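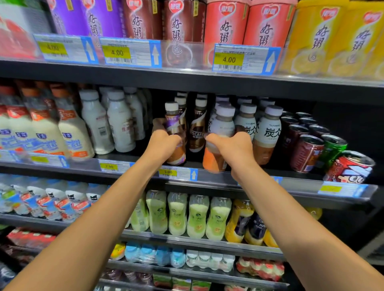 Drinks cooler, both hands on the coffee shelf.

Auto ordering and pick lists in a small store -- what changed for you?

Print this thread | E-mail this thread
Last updated: July 9, 2023
14 comments | 6 shares

coolerdoor
I work at the Dritano store in Lamaddale. It's a small supermarket: groceries, drinks, paper goods, a few racks of shoes and household stuff. In spring we went on Maruyama, the ordering and picking software. It sets the reorder for every line in the store (2,110 of them when it went live) and it also writes the pick lists for online orders. The people on the floor used to do both.

What changed for me is this. I used to walk the cooler in the morning with a clipboard, write down what was low, and phone it in by ten. Now the order is already placed when I clock in. My morning is picking. The list tells me the aisle, the shelf and the item, and I confirm each one on the handheld.

The picking itself is the same as it ever was. You reach in, take the bottle, check it's the right one, put it in the basket. I take two at a time if they sit next to each other. The handheld doesn't like that. It wants one confirmed before it shows the next, so on a long list I end up going against it.

Interested in how other stores handle this. Management says the next step is a Volen robot in September, the kind that drives the aisles and scans the shelves.

backstock_lou
We've had the same software for a year. The ordering part is good, I'll say that. We had a lot of dead stock in canned drinks and it's mostly gone. The picking part was written by someone who has never stood in front of a cooler.

coolerdoor
Agree on dead stock. Disagree a little on the rest. For dry goods the route it gives is fine, better than the one I used. Drinks is where it goes wrong. It has one location code for the whole shelf, so the coffee, the milk drinks and the cans next to them are all "the same place" to it. You do the last bit with your own eyes.
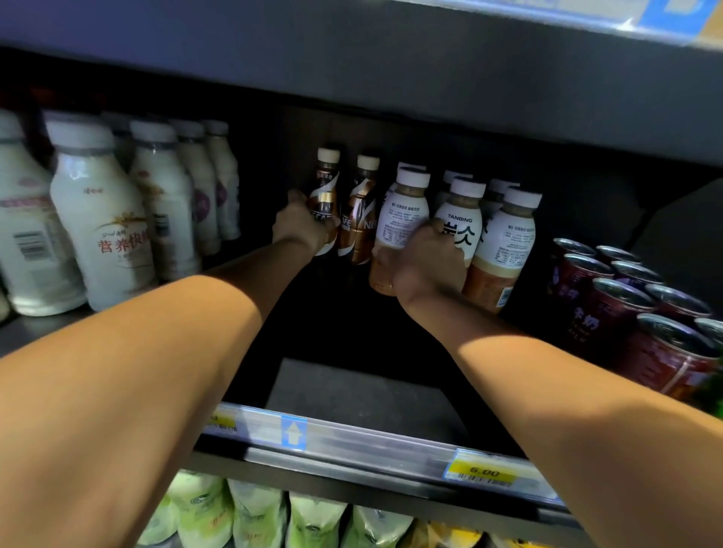 Coffee bottles, with milk drinks on one side and cans on the other.

Two kinds of bottled coffee right beside each other. One scans as one code, the other as another, and the list shows them in short names that a new person can't tell apart. If you know the shelf you don't think about it. If you started Monday you stand there with the door open.

tillside
So the new people are slower and the old people are annoyed. Was it any different before?

coolerdoor
Before, a new person walked with me for two weeks. Now they get the handheld and one shift.

tillside
That's a management choice. The software didn't cancel your two weeks.

backstock_lou
It's sold on exactly that, though. Our area manager had a slide about shorter training. You can't separate them when the training hours pay for the license.

tillside
Fair. I still think people blame the handheld for things the schedule does. I'm on checkout, and when self-checkout came in we lost hours because somebody decided to cut hours. The machines just gave them a reason.

aisle_nine
Different view here. I like it. I have a bad memory for numbers and the old ordering sheet was a misery, I got shouted at over yogurt more than once. Now if the yogurt is wrong it isn't my yogurt. I pick, I fill, I go home on time. Nobody calls me on my day off to ask if we're out of something.

What I don't like is the pick rate. Ours shows it on the screen all shift, in green or red. Do you have that?

coolerdoor
We have it but it's only on the manager's screen. I asked once and was told I did 471 picks that week, and the target was 700. That was the week I did two days of deliveries. The number didn't know about the deliveries.

aisle_nine
That's the part I'd fight over. Get it in writing what counts.

backstock_lou
Second that. We got ours changed so that filling and deliveries come off the hours before the rate is worked out. It took a few months and everybody had to bring the same complaint.

coolerdoor
Thanks, I'll bring it up. Here's the other end of it, the walking part, for the people who asked how much room we have. Racks on both sides, basket in front of me, tape on the floor along the foot of the shelving.
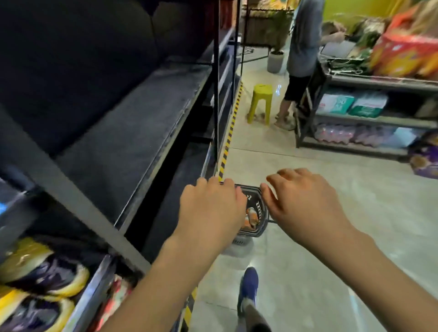
Re: the Volen robot and aisle width

volen_skeptic
Has anyone at your place measured? We had a trial at a bigger store and the robot was fine on open floor. At the narrow end it stopped every time a customer stood still, then waited, then asked for a person. The person was me.

coolerdoor
Not that I know of. The people from Volen haven't been in yet. I'd guess they'll want the stools and the plants moved.

volen_skeptic
They will. They'll also want every price tag flat and facing out, so put that on somebody's list. It turned into an hour a day for us -- an hour that wasn't on the plan.

aisle_nine
Did it find the gaps, at least?

volen_skeptic
Yes. It found gaps well. It was bad at bottles pushed to the back of a deep shelf, and it counted an item as present if the wrong item was standing there with a similar label. I checked its report by hand for the whole trial, so I did the cooler walk anyway.

tillside
Then you got the clipboard job back, at least.

volen_skeptic
With a tablet, and after the robot had gone first. Same walk.

coolerdoor
I wouldn't mind that, to be honest. I'd like some part of the ordering back, even just a button to say the number is wrong. Right now if there's a school sports day on Saturday I know we'll need more water and there's no place to enter it.

backstock_lou
There is a place. Manager login, under local events. Ours gave two of us access after the first hot weekend went badly. Ask for it by that name.

coolerdoor
Didn't know that. Will ask tomorrow.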